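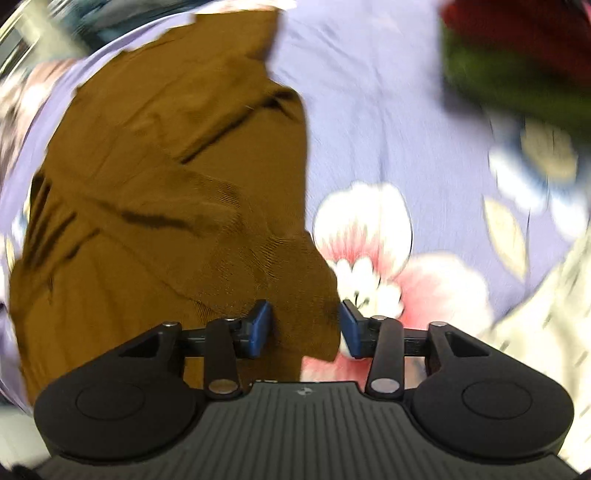 Mustard-brown on the lavender floral sheet

Kurnley Floral Sheet in Lavender

I've been selling bedding out of the Rollside shop long enough to know that people either want plain white or they want flowers, and the flower people are much more fun to talk to. So this page is for you, flower people! The Kurnley is our printed sheet with a lavender ground and pink and white flowers, and it's the one I have on my own bed most of the year (I do swap it out in March for a green one, don't ask me why, it's a habit from when I was a kid).

The lavender is soft, closer to the inside of a shell than to a grape popsicle. I mention that because two customers last year were expecting purple-purple and wrote to me a bit disappointed. If you want a strong purple, look at the Minami in Plum. The Kurnley is paler and it sits very nicely next to warm colors. Mustard, rust, tan, an old brown cardigan you keep meaning to fold, all of that looks good on it. I wasn't expecting the mustard to work so well, and now I've talked at least one person per week into a mustard throw.

What it's made of

Plain woven cotton, nothing blended in. It has a crisp feel for the first couple of weeks and then it relaxes. If you love that slippery hotel feel you probably won't love this one, and I'd rather you knew before you paid for shipping. It's a medium weight. My husband sleeps hot and has no complaints, I sleep cold and put a blanket on top, so we're both fine.

The print goes on one side only. The underside is paler and you can see a ghost of the flowers through it. Some people make the bed with the top sheet face down so the pattern shows when it's folded back over the blanket, and I think that looks lovely, but it took me three tries to get the top hem the right way around the first time.

Sizes and what's in the pack

Twin, full, queen and king. You get one flat sheet and one fitted sheet, plus two pillowcases (one with the twin). The fitted sheet has elastic all the way around, and I've stuck a little tag on the bottom right corner so you're not turning it in circles at eleven at night. Deep mattresses are okay. Really deep ones with a topper as well, please write to me first and I'll measure for you.

The queen set is $70. Twin and full are a bit less and king is a bit more, the menu will show you when you pick. Spare pillowcases are sold separately in pairs. The item number is 1139 if you're ordering by phone, and it's the same number for every size, so please do say the size out loud!

Washing

Warm wash, inside out, with similar colors. Tumble on low or hang it up. I've washed mine on hot by accident and it came out of the dryer fine but a touch shorter, so I'm not going to recommend it. No bleach. The pink in the flowers is the part that will fade first if you dry it in full sun all summer.

Wrinkles: yes, it gets them, it's cotton. I pull mine out of the dryer while it's slightly damp, put it straight on the bed and smooth it with my hands. Ayane Uchida, who packs our orders, irons hers. Ayane irons everything.

Laundry day on the bed

I don't know about you but my bed is where the clean clothes get dumped and sorted, and the pattern is very forgiving about it. Bits of lint don't shout at you the way they do on navy. Solid-colored clothes are easy to spot against it too, so I'm not hunting for a single sock on a dark blanket. Zippers and hooks will snag any woven cotton if you drag them, so lift your jeans off, don't sweep them.

A few things people have written

"Bought the queen for our guest room and then stole it for ourselves. Softer every wash." Gunvor Söderlund

"Color is lighter than on my screen but I like it more. Pillowcases are roomy." Kimie Oshima

"Good sheet. One seam was loose on the fitted corner and they sent a new one the same week. Would still like pockets for the remote." Tetsuya Kikuchi

(I've thought about the pockets. I'm still thinking.)

Shipping and returns

Orders leave on weekdays and come in a flat cotton bag you can keep the set in. If you haven't washed it, you can send it back. If you have washed it and something's wrong with the stitching, send me a photo and we'll sort it out between us.

Kings are out of stock right now. The next batch is due 14/08/2026 and you can put your name down with the button by the size menu. Everything else is on the shelf.

Goes with

Minami blanket in Rust
Calach pillow, medium
Kurnley spare pillowcases, pair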